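Cidcombe Gear and Drive, Zarnesley Works
Cell Inspection Checklist with Comments
Area: small gear assembly, bench cell 2
Inspection date: 09/06/2018
Completed by: Gillespie Aitken, shift lead
Copy to: Clegg (maintenance), cell binder, break room board

Mark each item OK, ATTENTION or FAIL. Write a comment for anything other than OK. Comments on OK items are welcome.

SECTION A. BEFORE ENTERING THE CELL

A1. Stop button on operator side works and resets with key only. OK
A2. Stop button on aisle side works. OK
A3. Floor marking complete and readable. ATTENTION
Worn through at the corner where the parts cart turns. People now cut that corner because the line is gone. Repaint before the October audit.
A4. Status light visible from the hand bench. OK
Moved higher after the last inspection. The hand assemblers asked for this and it is better. They can see whether the arm is live without standing up.
A5. Walkway clear of carts and totes. ATTENTION
One empty tote on the floor, removed during inspection. Totes used to go back under the hand bench. With the cell in place there is no agreed spot for them. Need a rack.

SECTION B. WORK SURFACE AND PARTS

B1. Cloth clean, no chips or grit. OK
B2. Cloth flat in the pick area. ATTENTION
Folds and creases across the surface. A person picking by hand does not notice this. A gear resting on a crease sits at an angle and the gripper can take it by the edge of the teeth. Operators should smooth the cloth at each load. Ask Clegg about clips for the edges.
B3. Ring plate, stacked gears and loose gear inside reach. OK
B4. Parts separated before pick. OK
Loose spur gear must lie by itself with room for a finger on each side. Stacked gears may stay on the plate.
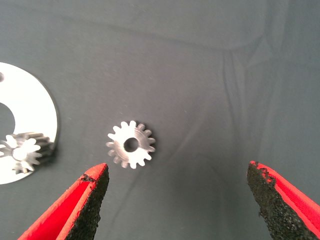 Item B2/C2. Spur gear on the cloth between the open fingers, stacked gears on the white plate at left.

SECTION C. GRIPPER

C1. Fingers open and close without catching. OK
C2. Grip pads whole, edges not lifting. ATTENTION
Black pads are ragged at the upper edges on both fingers. The left one is slightly torn near the tip. Replace both pads as a pair. The spare set is in the Darnineo cabinet, second drawer. Sign the drawer sheet when you take it.
C3. Finger casings free of cracks. FAIL
Thin crack across the red casing just below the left tip. Do not run at full speed until the finger is changed. Clegg informed before the end of the inspection. Cell tagged.
C4. Pinch point label on guard door. OK
C5. Finger change tool in its holder. ATTENTION
Found on the hand bench. Only two people have been trained to change fingers, and both are on first shift. Second shift has to wait or call. See D4.

SECTION D. PEOPLE AND WORK

D1. Operator can explain when to stop the cell. OK
Asked two operators. Both gave the right answer, and both said they would like to stop it sooner than they do but are not sure whether a stop counts against the shift. It does not. I will put this in writing.
D2. Job rotation followed. ATTENTION
Rotation between the hand bench and the cell is meant to happen at each break. In practice the same person stays at the cell. Loading is light work, but the operator stands and watches for long periods. Hand assemblers report less soreness in the thumb and wrist since the small gears moved to the cell. Cell operators report stiff backs and tired eyes.
D3. Batch size posted. OK
Set at 800 gears. The old hand batch was smaller and the break came at the end of it. Now the batch runs past the break, so people skip or shorten it. Pause the cell at break time. The arm can wait.
D4. Training record current. ATTENTION
17 people on the list, 9 signed off for loading and restart. The rest can work the hand bench only, which limits who can cover an absence. Add a second shift session, including finger change.
D5. Hand bench still set up for full assembly. OK
Keep it that way. It is needed when the cell is down, and newer staff need practice meshing gears by feel.
D6. Noise acceptable for normal speech. OK

SECTION E. ACTIONS

Change left finger, replace both pads: Clegg, before restart
Clips for cloth: Clegg
Tote rack and floor paint: Aitken
Written note on stops and breaks: Aitken, to be read at both shift starts
Training session, second shift: Aitken, dates to follow

Result: cell tagged, NOT released. Hand bench released for normal work.
Signed: G. Aitken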